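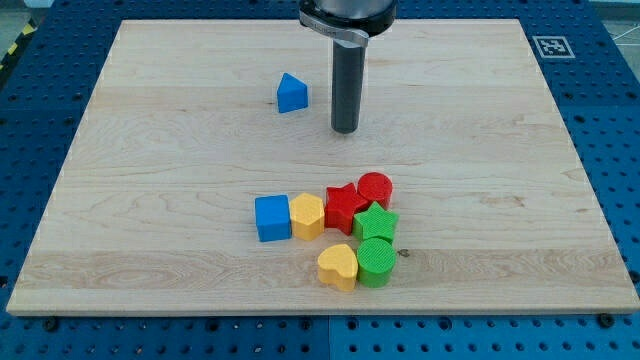
浅色枫木板，平放在蓝色洞洞工作台上。

# 给旧台式机换 CPU 散热器：从拆到装的完整步骤

这篇写的是塔式风冷的更换过程，适用于大多数近几年的主流台式机主板。我手上这台机器原来用的是处理器附带的下压式散热器，编译大一点的工程时温度会到 88 度，风扇声音隔着门都能听见。换成 Prallby 的单塔风冷以后，同样的负载稳定在 70 度以下。下面按我自己的顺序写，型号不同的话，扣具细节以说明书为准。

## 一、动手前先确认三件事

**机箱限高。** 塔式散热器普遍比原装的高出一大截。到机箱厂商的规格页上找"CPU 散热器限高"这一项，再和散热器的高度对比。两个数字只差一两毫米的话不建议买，侧板内侧如果贴了隔音棉，很可能盖不上。

**内存高度。** 单塔一般会避开内存插槽，但前置风扇有可能压到第一条内存。马甲比较高的内存，要么把风扇往上挪一点，要么换到散热器后侧。风扇上移以后，总高度也要重新算。

**插槽类型。** 看主板型号，不要凭处理器的代数猜。有些散热器的扣具是分开卖的，下单前看清楚包装里有没有你这个插槽用的那一套。

## 二、需要的工具和材料

- 十字螺丝刀一把，杆长一点的好用，短的够不到鳍片下面的螺丝
- 导热硅脂，新散热器通常附送一小管
- 无水酒精或者浓度 90% 以上的异丙醇
- 不掉毛的纸或布，咖啡滤纸也可以
- 装螺丝的小盒子
- 扎带若干

硅脂我用的是 Grullari 的小管装，4 克，够涂好几次。附送的那种也完全能用，温度上的差别很小，没必要为这个多花钱。

## 三、拆下旧散热器

1. 先开机，跑十分钟左右的负载，让硅脂变软，然后正常关机。关掉电源开关，拔掉电源线，再按一下机箱的开机键放电。
2. 打开侧板，把机箱放倒，主板朝上。
3. 拔掉 CPU 风扇的供电线。接口一般标着 CPU_FAN，捏住插头往上拔，不要拽线。
4. 松开固定件。卡扣式的按箭头方向旋转四个脚再往上提；螺丝式的按对角顺序，每颗先松两圈，轮着来，不要一次把一颗拧到底。
5. 轻轻左右旋转散热器，感觉到松动以后再往上取。

第五步要特别小心。针脚在处理器上的平台，硬拔有可能把处理器从插槽里一起带出来，针脚会弯。转不动就装回去，开机再热一次，别用力撬。我同事 Rodrigo Esteban 那台就是冷机直接拔的，处理器粘在散热器底下一起出来了，弯了一排针，后来用自动铅笔的笔头一根一根拨回去，花了一个晚上。

## 四、清理旧硅脂

纸上沾一点酒精，从处理器顶盖的边缘往中间擦，擦脏了就换一张。顶盖表面露出金属本色、字能看清就可以了。不要把酒精直接倒在主板上。

边上溢出来的硅脂，用棉签处理。普通硅脂不导电，残留一点点不影响使用。如果以前涂的是液态金属，就要全部清干净，而且不能让它流到插槽附近的元件上。

新散热器的底座也看一下。很多型号底面贴着一层透明保护膜，膜上有提示文字，安装前必须撕掉。温度异常高的求助帖里，忘撕膜的占了不少。

## 五、安装扣具

有些平台可以直接用主板自带的背板，有些要换成散热器附的背板。

**用原装背板的：** 拆掉正面的两个塑料支架以后，背板会失去固定，可能会从后面掉下去。机箱平放时用手从背面托一下，或者先用胶带粘住。

**用附送背板的：** 从主板背面穿过去，四根螺柱对准孔位。如果背板上有几组孔，按说明书选对应的那一组，选错了螺柱会歪，强行拧会压坏主板。

之后在正面装垫柱，再装两根横梁。横梁的方向决定了散热器的朝向。一般让风扇朝机箱前方吸风，往后面的排风口吹。方向装错了不会损坏硬件，就是要重来一遍，所以这一步先比划一下再拧紧。

## 六、涂硅脂

涂法有很多种：中间一点、十字、五点、刮平。我的做法是：

- 小尺寸顶盖：中间挤一粒豌豆大小
- 长方形顶盖：沿长边挤一条线，两头各留出一点距离
- 大尺寸顶盖：中间一个大点，四角各一个小点

压下去以后硅脂会自己摊开。涂得稍多没有关系，多余的会从边上挤出来；太少则会有地方接触不到。刮平的方法也行，但容易把气泡带进去，新手不推荐。

## 七、固定散热器

1. 先把风扇从塔体上取下来，不然螺丝刀下不去。
2. 塔体垂直放下，对准横梁上的螺柱。放下以后不要再提起来，提起来就得重新涂。
3. 两边螺丝轮流拧，每次两三圈，直到拧不动为止。带弹簧的螺丝有限位，到底了会有明显的阻力，不要再加力。
4. 把风扇扣回去。钢丝卡扣先挂下面，再扣上面。
5. 风扇线插到 CPU_FAN。双风扇的用一分二线，或者第二把插到 CPU_OPT。
6. 用扎带把多余的线固定好，确认不会碰到扇叶。

## 八、开机检查

先不盖侧板。接上电源开机，看风扇有没有转，然后进 BIOS 看温度。待机温度在 40 度上下属于正常，夏天室温高的话会再高几度。如果刚进 BIOS 就一路往上走，马上关机，检查保护膜、螺丝和硅脂。

进系统以后跑一轮压力测试。我用的是 Cabello，免费，界面上直接能看到每个核心的温度和频率。跑 11 分钟，前几分钟温度上升，后面应该走平。要看两个地方：

- 各核心之间的温差。个别核心高几度正常，一侧明显偏高的，多半是螺丝没有拧均匀。
- 频率有没有掉。温度不高但频率下降，一般是主板的功耗限制，和散热器没有关系。

## 九、调整风扇曲线

主板默认的曲线往往偏激进，温度稍微一跳转速就上去，听起来忽高忽低。在 BIOS 的风扇设置里改成自定义，低温段拉平，升温之后再逐步增加。有"延迟"或"平滑时间"选项的，设成几秒，短时间的温度波动就不会引起转速变化。

改完保存重启，平时怎么用就怎么用，过一两天再微调。我的曲线是照着 Rosalía Soler 发在 Clallesar 论坛上的那份改的，把中段又降了一点，写代码的时候基本听不到声音。

## 常见问题

**开机提示 CPU 风扇错误。** 风扇线插错了接口，或者转速太低，低于主板的报警下限。前者换接口，后者在 BIOS 里把下限调低。

**换完以后点不亮。** 先检查内存，拆装时很容易碰松，拔下来重新插一遍。再看处理器供电线有没有被带松。都没有问题的话，把散热器螺丝各松半圈再试，压得过紧有时会导致内存通道识别不到。

**硅脂多久换一次。** 温度没有明显变化就不用换。一般用上几年，或者下次拆散热器的时候顺便换。

**运输时要不要拆下来。** 单塔重量不大，短途平放就行。走快递的话建议拆下来单独包装，重新安装时记得清理旧硅脂再涂新的。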